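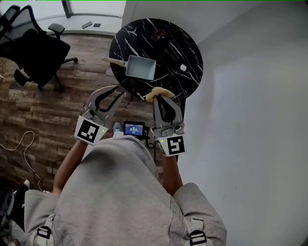

Section 9. Loss of Grip and Incomplete Jaw Closure

9.1 Scope

This section applies to the Prullura hand-held gripper pair, used with the chest harness and the Sorker display unit. It covers fault code 749 (jaw position error) and any case in which an item slips or drops with no code shown. Faults in marker tracking are covered in Section 11.

CAUTION: Keep fingers, hair and loose cords clear of the jaws while an indicator light is green. The jaws can close without warning when a fault clears.

9.2 Immediate action

1. Stop the task. Lower both grippers until any held item rests on the table.
2. Open the jaws fully. Do not pull a stuck item free by hand.
3. Write down the time shown on the display.
4. Switch off the affected gripper and wait 30 seconds.

9.3 Inspection

1. Check the ribbed inner faces of both fingers for crumbs, grease or tears. Soft items such as bread and sponge often leave residue between the ribs.
2. Check that the cable below the fingers hangs free and does not catch when the jaws move.
3. Wipe the ribs with a dry cloth. Do not use solvent.
4. Confirm that the marker card is flat and firmly attached.

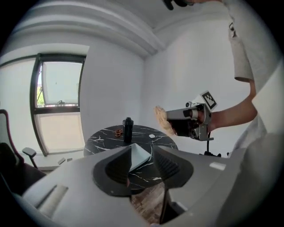 Figure 9-1. Gripper fingers, near view, with second gripper in use at the table.

NOTE: Thin, flat items can wedge upright between the fingers and hold the jaws apart. The gripper may then report a normal grip — fault code 749 appears only when the next close command is given.

9.4 Return to service

1. Switch on the gripper and close the jaws with nothing between them.
2. If code 749 returns, tag the unit and send it to the Wusley service desk with the time recorded in 9.2.
3. If no code appears, lift and release a soft test item 9 times. Any slip counts as a failure.

Finger pads must be replaced after 2000 closures or at the first visible tear. Use Engström pads only, and replace both fingers as a set.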